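搜索本站 输入关键词 搜索

01/07/2022
Pekura 平等事务办公室 新闻组

Pekura 平等事务办公室发布《公共服务窗口语言协助指引》,Jillwood 率先施行

Pekura 平等事务办公室今天发布《公共服务窗口语言协助指引》(以下简称《指引》),对公共机构在窗口、电话和书面往来中应当提供的口译、笔译和手语服务作出统一说明。《指引》即日起在 Jillwood 市的7个公共服务窗口施行,施行情况经过评估后,再决定何时推广到 Eren 地区的其他市镇。

《指引》适用于住房登记、福利申领、户籍与证件、公立医院挂号与出院手续、学校入学登记等事务。凡由公共经费支付、面向居民直接办理的业务,不论由机构自己办理还是委托外部单位办理,均在适用范围之内。法庭程序中的口译另有规定,《指引》不作改动。

根据现行平等待遇条例,公共机构不得因居民使用的语言而拒绝提供服务或者降低服务标准。条例实施以来,对于“提供服务”是否包括安排口译、费用由谁承担、居民能否自带亲友翻译等问题,各机构做法不一。办公室在处理投诉时多次遇到同一类业务在两个相邻窗口得到不同答复的情况。有的窗口要求居民自行付费请译员,有的窗口免费安排,但须提前预约,还有的窗口只在墙上贴一张多语种告示,没有后续安排。

办公室自去年起着手整理相关投诉,并向各窗口单位、社区团体和口译从业人员征集书面意见。《指引》的初稿在今年春季送交各有关单位传阅,6月完成最后一次修订。

主要内容

《指引》首先明确,语言协助由办事机构负责安排,费用由办事机构承担,不得以任何名目向居民收取。居民在预约时说明需要语言协助的,机构应当在预约确认函中写明将以何种方式提供协助,例如现场口译、电话口译或者视频手语翻译。居民未事先说明而直接到窗口的,窗口人员应当先尝试通过电话口译办理。当场确实无法安排的,应当另约时间,并把原定的申请日期保留下来。

关于申请日期的保留,各单位在传阅期间提出的意见最多。住房登记和部分福利项目以提交日期排序,推迟一次就可能影响轮候次序。《指引》采用的办法是:居民首次到窗口的日期视为提交日期,窗口人员应当在登记单上注明“因语言协助改期”,并交给居民一份副本。改期后的办理不得再以材料过期为由退回,除非该材料在首次到窗口时已经过期。

《指引》对亲友翻译作出了限制。居民可以由亲友陪同,也可以请亲友帮忙说明一般情况,但窗口人员不得主动要求居民自带翻译。涉及医疗知情同意、家庭暴力、儿童保护和债务确认的谈话,一律使用机构安排的译员。未成年人在任何情况下不得为父母或其他成年人担任翻译,询问洗手间位置、取号方式一类的日常交流不在此限。

书面材料方面,机构应当向居民说明决定书的主要内容,并告知申诉的期限和途径。居民提出要求的,机构应当在14个工作日内提供决定书的书面译文。在译文送达之前,申诉期限暂停计算。《指引》附有一份决定书摘要的标准格式,各机构可以直接采用,也可以在保留全部栏目的前提下改用自己的版式。

对于聋人和听力障碍居民,《指引》规定手语翻译与口译适用同一标准。窗口单位应当公布可以用文字联系的方式,不得只留电话号码。使用视频手语翻译时,屏幕应当放在居民能够看清、而其他排队人员看不到的位置。

隐私与记录

译员和窗口人员负有同等的保密义务。机构安排译员时,应当事先询问居民对译员的性别、方言或者其他方面有没有要求,合理的要求应当尽量满足。在人口较少的语言社群里,译员与居民相识的可能性较大,居民有权在不说明理由的情况下请求更换一次译员。更换译员所造成的延期,按照前述改期办法处理。

窗口单位应当记录每次语言协助的语种、方式和等候时间,不记录谈话内容。记录中不得写入居民的国籍、宗教或者居留身份,办理该项业务本身需要的除外。有意见认为登记语种本身也会引起居民的顾虑。《指引》最后保留了语种一项,但规定该项只用于安排译员和编制汇总数据,不得附在个人档案里,也不得向其他机构提供。

记录保存一年后销毁。办公室可以抽查记录的格式和完整程度,抽查时不调阅个人信息。 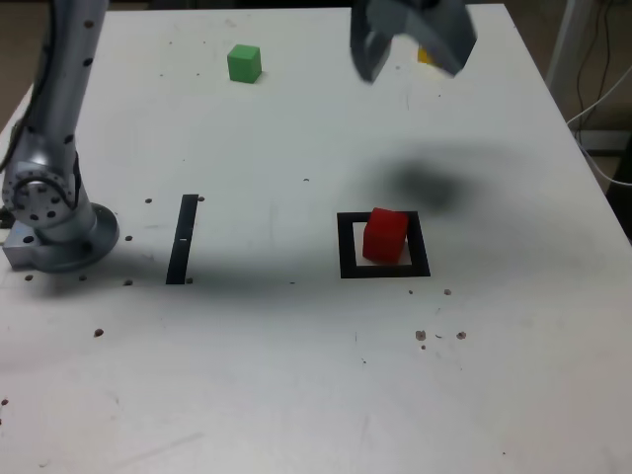
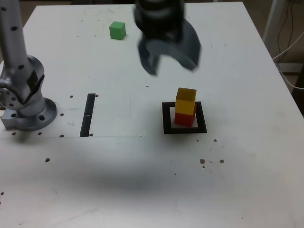
Shahab Daneshvar
Pekura 平等事务办公室新闻专员

Jillwood 的施行安排

首批施行《指引》的窗口分布在市政服务大厅、住房登记处、公立医院和学区登记中心。市政服务大厅内设有综合咨询、证件和福利申领窗口,三者使用同一个口译预约系统。医院的挂号窗口与出院手续窗口分别计算。学区登记中心每年夏季业务集中,经与该中心商定,入学登记期间将增加电话口译时段。

各窗口的工作人员已经完成一次培训。培训内容包括如何确认居民使用的语言、如何与译员配合、如何填写改期登记单,以及在居民没有提出要求时怎样主动询问。办公室在编写培训材料时注意到,不少居民会在听不懂的情况下点头表示同意,窗口人员也容易把点头当作理解。培训材料因此建议工作人员请居民用自己的话复述下一步要做的事情,避免只问“听懂了吗”。

电话口译由 Flevaleo 语言服务公司承接。该公司经公开招标选定,合同期内负责日常语种的电话口译和视频手语翻译。较少使用的语种需要提前预约,预约等候时间最多16小时,超出的由公司向窗口单位书面说明。合同要求该公司的译员具备相应资质,并接受保密培训。现场口译仍由各机构按照原有名册安排。

合同还规定,电话口译接通后,译员须先用居民的语言说明自己的身份和保密义务,再开始翻译。译员不得代替居民回答问题,不得对居民的申请发表意见,也不得私下留下居民的联系方式。窗口人员应当面向居民说话,并给译员留出完整翻译的时间。

窗口处将放置语言识别卡。居民可以在卡上指出自己使用的语言,不需要开口说明。识别卡由社区团体协助校对,校对时改正了若干语种名称的写法,其中有两种语言原先被误列为同一种。识别卡的电子版可以自由下载和印制,诊所、图书馆、社会组织等不在首批名单内的单位也可以使用。

投诉与救济

居民认为窗口没有按照《指引》提供语言协助的,可以先向该机构提出意见。机构应当以居民使用的语言作出答复。居民也可以不经过该机构,直接向办公室投诉。投诉可以口头、书面或者手语视频的方式提出,可以用任何语言,办公室负责翻译。

办公室收到投诉后,先判断事情是否紧急。涉及住房即将丧失、医疗手续或者儿童安全的,办公室会立即与相关机构联系,要求先行安排译员,再调查经过。其他投诉按照通常程序处理。调查认定机构违反条例的,办公室可以建议机构重新办理、恢复轮候次序、书面道歉或者退还居民已经支付的翻译费用。

《指引》本身不设罚则。机构拒不采纳建议的,办公室可以依照条例公布调查结论,也可以支持当事人提起诉讼。居民因投诉受到不利对待的,可以就此另行投诉。

投诉人无须提供居留证件,也无须有固定住址。社会工作者、律师、社区团体可以在取得本人同意后代为投诉。本人无法表达同意的,适用监护和代理的一般规定。

在施行之前已经发生的事情,仍可以依据条例投诉,办公室会按照当时的规定审查。居民如果曾经自行支付翻译费用,请保留收据或者转账记录。没有收据的,可以提供办理日期、窗口名称和译员姓名,办公室将向有关机构核对。

征求意见情况

在征求意见阶段,窗口单位普遍支持统一标准,同时对经费和人手表示担心。住房登记处提出,电话口译会使单次办理时间变长,排队人数较多时可能引起其他居民不满。《指引》接受了其中一部分意见,允许各窗口划出专门的预约时段,但不允许只在专门时段提供语言协助。

口译从业人员的意见集中在工作条件上,包括通话之前能否知道业务类型、长时间通话中途能否休息、遇到令人难受的内容之后能否得到支持。《指引》规定窗口人员应当在接通时告知译员业务类型。休息和支持方面的安排属于用工事项,没有写入《指引》,办公室已将这些意见转交 Flevaleo 和各用人机构。

社区团体提出,一些年长居民能够听懂口语,但不识字,把文件翻译成书面文字对他们没有帮助。《指引》据此增加一条,居民可以选择由译员口头宣读译文,也可以要求提供录音。录音与书面译文具有同样的效果,申诉期限的计算方法相同。

也有团体要求把《指引》的适用范围扩大到私营银行和电信营业厅。这类单位不属于条例中的公共机构,办公室无权以《指引》的形式作出规定。相关意见已经附在征求意见摘要之后,供立法部门参考。

另有意见建议使用机器翻译以节省费用。《指引》允许窗口人员用翻译软件处理问路、取号、告知开放时间等简单交流,不允许用其代替译员解释权利、义务和法律后果。机构网站上的机器翻译页面应当注明未经人工校对,并给出人工协助的联系方式。

评估和后续工作

办公室将对 Jillwood 的施行情况进行2次评估,第一次在施行半年后,第二次在施行满一年时。评估内容包括居民的等候时间、改期情况、译文是否按期提供、投诉的处理结果,以及窗口人员的意见。办公室会邀请使用过语言协助的居民参加访谈,访谈自愿参加,以参加者选择的语言进行。

评估报告将全文公布,并提供各主要语种和手语的摘要。各窗口的数据分开列出,不做排名。数量过少、可能使个人被辨认出来的数据将合并处理。

Eren 地区的其他市镇可以在评估期间自愿采用《指引》。自愿采用的市镇需要书面通知办公室,写明开始日期、适用窗口和联系人。办公室可以提供培训材料和格式文本,但目前没有为这些市镇支付口译费用的预算。小型市镇可以联合采购口译服务,采购文件的参考文本正在编写。

办公室还将与医院商议出院指导单的译文问题。出院指导单含有用药剂量等专业内容,现有的笔译审核流程是按照行政文书设计的,不完全适合医疗文件。在新的流程确定之前,医院应当安排译员在出院时当面或者通过电话解释指导单,并在病历中注明已经解释。

常用说明

居民到窗口时,可以直接出示语言识别卡,也可以说出语言的名称。没有识别卡的,窗口人员应当提供。提前预约的居民可以在预约表的备注栏填写所需语言,用本人的语言填写即可。

需要现场手语翻译的,建议在预约时提出,并写明使用的手语种类。居民习惯使用的手语与译员不一致的,可以要求增加一名聋人中介译员。

领取决定书时希望得到译文的,请向窗口提出,口头提出也有效。窗口人员应当当场开具收到要求的凭据,期限从凭据所写的次日起计算。居民换了住址或者联系方式,请通知办事窗口,以免译文误投。

居民在办理过程中发现译员翻译有误,可以随时请求暂停。窗口人员应当停止办理,请译员重新翻译有关内容,必要时更换译员。已经签字的文件,如果能够说明签字时的翻译存在重大错误,可以申请重新办理。

《指引》全文、标准格式文本、改期登记单样本和语言识别卡可以在办公室网站下载,也可以在施行窗口索取纸质本。大字版和易读版同时提供,盲文版需要预订。

新闻媒体如需采访,请通过办公室网站的新闻联络表格与新闻专员 Shahab Daneshvar 联系。需要以手语或者外语采访的,请在表格中注明。居民的个案咨询请使用投诉与咨询表格,新闻组不受理个案。

编者说明:本新闻稿为《指引》内容的概述,文字与《指引》正文不一致的,以正文为准。各语种译本由办公室审定,译本之间有出入时,采用对居民较为有利的解释。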